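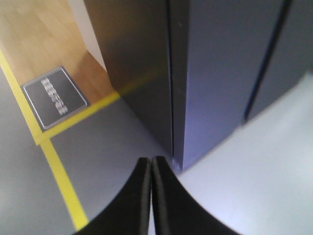

The bus to Vormont left at 4 in the morning, and Hemant Sachdeva had been awake since two, too excited to lie down. He had packed the pears himself! Nine of them, each wrapped in a page of newspaper and set in a shoebox with a towel around it, and he would not let the driver put the box underneath with the bags.

"It's fruit," said the driver.

"It's Rukell pears," said Hemant, and held the box tighter.

You have to understand what a Rukell pear was. The tree behind his mother's house had given hard little green things for 32 years, good for nothing but throwing at fence posts, and then this one fall it went wild. The branches hung so low you had to duck to reach the back door. And the taste! Like honey with a bit of lemon in it, and so much juice that his niece ate hers leaning over the sink with her sleeves pushed up to her elbows.

So he was going to the Vormont fair, where there was a prize for the best pear, and a ribbon, and your name read out over the loudspeaker.
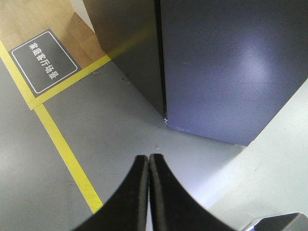

The road climbed through Moodley in the dark and came out on top of the ridge just as the sun did. Oh, it was something. The whole valley was pink, with mist lying in the low fields and the river winding in and out of it, and a thousand feet down a train so small he could have put it in his pocket. He wanted to tell somebody. The only other person awake was an old woman across the aisle in a yellow raincoat.

"Look at that!" he said.

She looked. She looked for a good long while, and then she looked at the shoebox.

"Are those pears?"

He explained about the tree, and the fence posts, and the sink. She had grown up in Folura, she said, where they had pears like that when she was a girl, before the frost took the orchards. She hadn't smelled one since she was eleven.

Hemant thought about the rules. A plate for the judges had to have nine on it, exactly, and he had read that line so many times he could see it with his eyes shut.

He lifted the lid anyway. The smell went all the way up the bus, and heads came up off of rolled coats, and the driver turned down his radio.

"Has anybody got a knife?" Hemant called.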